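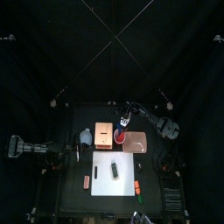
Home Journal Articles Current issue Archive Contact

4. Choosing and sorting the household objects

4.1 Where the objects came from

We had rather hoped, when we began, that putting together a collection of ordinary household things would be the quick part of the work, and that the slow part would be the interviews. In the event the cupboards took us most of a winter. People are generous with their belongings but they are also fond of them, and a good many of the conversations that started with "would you have a spare jug?" finished an hour later with the history of the jug, the aunt it came from and the reason it could not be spared after all. We have tried to keep something of those conversations in what follows, as they shaped the collection more than our original list did.

The list itself ran to 530 items, drawn up from the kitchen and hallway inventories that households in Vavport and Quansah had filled in for the earlier part of the study. The only rule was that an item had to be something a person might reasonably pick up and put away in the course of a day. Furniture was left out, and so were rugs, curtains and anything plumbed in. After we had taken away the duplicates, and a few things that two households had simply called by different names (the "slop bowl" and the "peelings dish" being the best loved of these), 463 remained.

4.2 Things that hold other things

It became clear quite early on that containers would need a section to themselves. A spoon is put away and that is the end of it, but a jug or a tray or a lidless box is put away and then, very often, has something else put away inside it. Hazel Ferreira, who did nearly all of the sorting by hand on her own dining table, began keeping a separate pile for these, and the pile soon outgrew the table.

We settled on three working groups. The first was upright vessels, chiefly jugs and tall beakers. The second was boxes, with or without an opening in the top. The third was flat carriers, by which we mean trays and their near relations. Figure 3 has members of all three: a translucent jug standing near the left of the back row, a light wooden box with a slot in its top next along, and a pink tray over towards the right. The groups are plain enough when you look at things like these, and much less plain when you are faced with a deep roasting tin, which our respondents placed in the second and third groups in almost equal measure and defended warmly either way.

Jugs gave the least trouble. Every household had a firm idea of where the jug lived, and members of the same household nearly always agreed. They were kept near water or near the fridge, and they were stored empty. Clear and part-clear ones were more likely to be left out on the side than solid-coloured ones, and several people told us, a little sheepishly, that this was so they could see whether anybody had washed it.

Boxes were another matter. A box with an opening in the top seems to invite people to decide for themselves what it is for, and the answers we were given included receipts, tissues, coins for the window cleaner, tea bags, spare keys and, in one home, the instructions for every appliance the family had ever owned. The opening mattered a good deal more than the size. Where it was narrow, people described the box as a place for things they did not expect to want again soon. Where there was no lid at all, the very same people called it "handy" and kept it within arm's reach. We had not asked about this in the first round of questions and were glad that Loubna Abdel Hamid thought to add it to the second.

Trays we expected to be dull, and we were wrong. A tray is carried about, so it does not really have a home in the way that a jug does – it has a gap somewhere, usually between the bread bin and the wall, that it slides into when there is nothing on it. Quite a few respondents had stopped carrying theirs altogether and used it as a sort of boundary. Whatever was on the tray was tidy, and whatever had crept off it was a mess. Colour came up more often here than anywhere else, with bright trays being easier to find and also, we were told, easier to be cross about.

4.3 Wording of the sorting cards

Each object was given a card with its everyday name and a single line of description. We tried the trade names used in the Plostari catalogue for a while and gave them up, as people stopped to ask what a "utility caddy" might be. The final cards use whichever name came up most often in the inventories, with any regional name added in brackets underneath. The cards were fixed on 06/03/2024 and were not altered after that, although we would now dearly like to change "dish, general".

Respondents sorted the cards at home and in their own time, and could set aside any card they did not recognise. The set-aside cards are treated separately in Section 6, together with the notes that people wrote on the back of them.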